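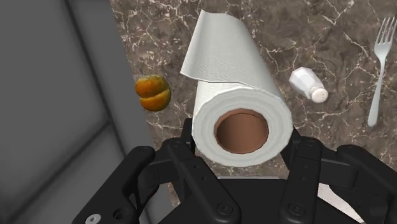

Fig. 1. Paper towel roll on a brown counter, with a salt shaker and a fork.

Household Paper Use in Shared Student Kitchens
Nayara Frota, final report

Intro
Wanted to know why our building goes through so many paper towels and if cloth would cut it down. Started in July, finished over break. Survey first, then a cloth trial on 2 floors of Lonetum Hall.

Method
Paper survey under doors, 124 answers back. Asked what people wipe up, what they grab first, who buys the rolls. Then 9 weeks of cloths in a basket by the sink – one floor got a wash schedule, the other didnt. Rolls left out on both floors the whole time.

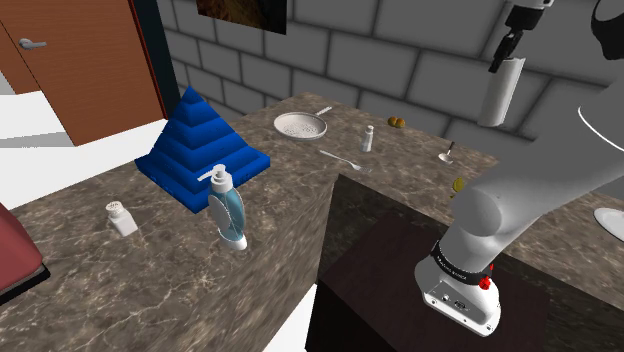

Fig. 2. Kitchen counter, block wall and door.

Results
Most people grab paper for spills and for drying hands. Hardly anyone uses it for plates. The floor with a wash schedule bought fewer rolls by the end. Other floor went back to paper once the cloths started to smell, which several people wrote in the comments, some at length. Grease was the sticking point on both floors. People do not want bacon fat on a cloth they share.

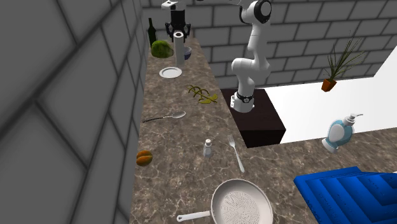 Cost was harder to work out. Roommates split things different ways and 3 receipts went missing, so I only compare rolls, not dollars. Should of kept a log from day one. Laundry cost is also not in here – the machines take a card and the balance covers everyones clothes too.

Next time
Darker cloths. A lid on the dirty bin. Ask about grease seperately in the survey.

Filed under: Student Projects, Home & Consumer Studies

Recent reports
Yimyam: Snack Labels and What Freshmen Read
Rainwater Barrels at Dalatau Garden
Bus Wait Times on the Lenaria Route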